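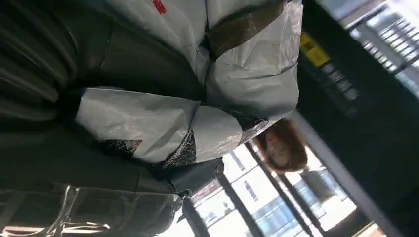 Fig. 1. White wrapping held with brown packing tape, soft folds throughout.

Week 3: Packing and moving house contents

Right, I promised you tape, so tape it is (Diane Landry did boxes with you last time, and I'm not going over flaps again!). Plastic wrap slides about, so I like to run my tape right round the item and back onto itself. Never stick it straight onto polish or paint. I did that to a sideboard on the Istindale job and the repair came to £144, out of my own pocket.

Corners next. Pad them before you wrap, not after, and leave a bit of slack so you can get your fingers under when you're unpacking. Drawers come out and travel separately, whatever the customer tells you.

For the practical we're in the Rotgate store at 13:00. Bring gloves and a blunt-ended cutter. Before then, please read the Sumville inventory and mark anything you'd want two people to lift. We'll start with your lists.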